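Where do I start with older Hindi films if I've only seen new ones?
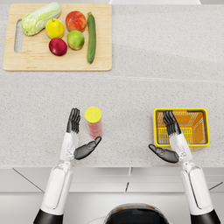

I caught the bug this winter and I need some direction! A friend dragged me to a Hindi family drama, three hours long with an intermission, and I came out wanting to watch nothing else. Since then I've gone through whatever my streaming service has, but almost all of it was made after I finished high school. I'd love to go back to the fifties, sixties and seventies.

My trouble is that I don't know how to pick. Do I go by actor, by director, or by the songs? I'm fine with black and white and I'm fine with long. I do need English subtitles, and I'd like the songs subtitled too, which a lot of the copies I've found don't do. I usually start a film at 8 and I'm not great at staying awake past 11, so tips on splitting them up are welcome.

Also, is it worth buying discs? There's a box set at Matos, the used media store near me, and it's 20 films on what looks like very few discs. That worries me a little.

Idalina Aguiar

Yuzhen Cui

Oh, I envy you, you have so much ahead of you! I started the same way and I now have a spreadsheet with 500 titles on it, which my family thinks is a cry for help.

Go by director first. Actors in those years made so many films that following one person will take you through some very rough patches, while a director gives you a mood you can settle into. My order for a newcomer would be Guru Dutt's Pyaasa, then Bimal Roy's Madhumati, then something sunny by Hrishikesh Mukherjee. Anand if you don't mind crying, Chupke Chupke if you want to laugh. Chupke Chupke leans on jokes about very formal Hindi, so part of it gets lost in subtitles, but the cast is having such a good time that I'd still put it early. After those, Sholay, on the biggest screen you can borrow, with the sound up!

On the songs: please don't skip them, even when the subtitles drop out. In Pyaasa the lyrics carry half the story (the hero is a poet). When a copy has no song subtitles I look up a translation beforehand and read it over dinner. Fan translations vary a lot, so compare two if a line seems strange.

For splitting, use the intermission. It's usually marked on screen, and the writers built up to it, so you'll stop at a good cliffhanger and want to come back the next night.

About the box: ask Matos to let you read the back. Twenty films squeezed onto a handful of discs generally means a soft picture, and often the songs have been trimmed to save room. I bought one like that from the Humel label and Madhumati was missing a whole number. I was furious, it's one of my favorites. Single releases cost more but you get the film.

ritanent_fan

sholay. just start with sholay

Cliser

I'd disagree a bit with going by director. I found my way in through the music and I think it's the happiest way to do it. Pick a singer you like, Lata Mangeshkar or Kishore Kumar or Geeta Dutt, play a compilation while you do the dishes, and whenever a song stops you in your tracks, go find the film it came from. Some of those films are terrible! I didn't mind at all, I'd been humming the song for a week already.

One more place to look is your library. Mine has a small shelf of these in the foreign language section, and the interlibrary catalog lists 1,880 titles under Hindi, old and new mixed together. You can filter by year, but the dates are sometimes the disc's date and not the film's, so try searching by name too. Spellings wander as well. I've seen Pyaasa with one a and with two.

If you get to Abhimaan, come back and tell us what you thought. It's about two married singers and the songs are gorgeous all the way through.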